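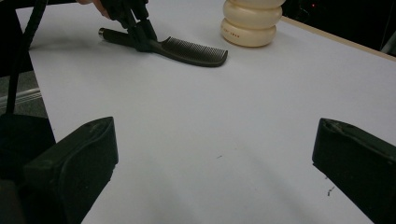
Section 4 is the table rules, and I'd ask you to read it even if you've run gripper sessions somewhere else. I wrote the first version of this after a week of recordings at Burcombe that we mostly had to throw out, and Marek Holub has been adding to it ever since (thanks, Marek!). The big idea is that two people or two hands working one tabletop need to agree on who grabs what before anybody moves. With something long and thin like the comb, one gripper closes on the handle just behind the teeth and the other one waits, open, well back from it. That's the starting habit I want you to pick up, and everything below builds on it.

4.1 Before you start

1. Wipe the table down with a dry cloth. Little dark specks on a white top are easy to miss when you're standing over it, and they show up in everything you record afterward.

2. Put out only the items on your task sheet. If the sheet says two items, leave the third one in the bin, even if you'll want it in five minutes.

3. Open and close each gripper 11 times with nothing in it. You're feeling for grit or a sticky joint. If one side lags, swap the tool and tag it for Radomír Ondrejka.

4. Say out loud which gripper is lead. I know it feels silly – do it anyway.

Note: The Flamov tables and the Prirkgate tables are different heights. Set your stool first, then your grippers.

4.2 Picking up long items

1. Lead gripper comes in from above, fingers open, one on each side of the handle.

2. Close slowly until both fingers touch, then stop and hold for a beat.

3. Lift straight up. No dragging.

4. The second gripper stays outside the reach of the first until the lead person says "yours."

Caution: Don't grip across comb teeth, bristles or anything else that bends. Vira Chornovol lost a whole afternoon to one bent brush, and we now have a house rule about it.

Caution: Keep your free hand off the tabletop while either gripper is closing. The fingers on these tools don't look like much, but they pinch!

4.3 Tall things nearby

Anything that stands upright stays where the task sheet puts it. If you bump it, finish the move you're in, say "reset," and start the whole take over. Please don't nudge it back with a fingertip and carry on – I can always tell, and so can Dorian Pichon, who checks the takes.

4.4 Breaks and limits

1. One operator does no more than 300 takes in a shift.

2. Swap lead and second at the halfway mark.

3. Write your take numbers in the log before you get up. Our worst gap so far is 259 takes with no operator name against them, and I was the one who had to sort it out.

Note: Finger pads get changed at 700 takes, worn or not. Spares are in the Ševčík drawer, left side. If you take the last pair, email Eduard Říha the same day.

Last revised 19 March 2018. The rules for soft items are in Section 5.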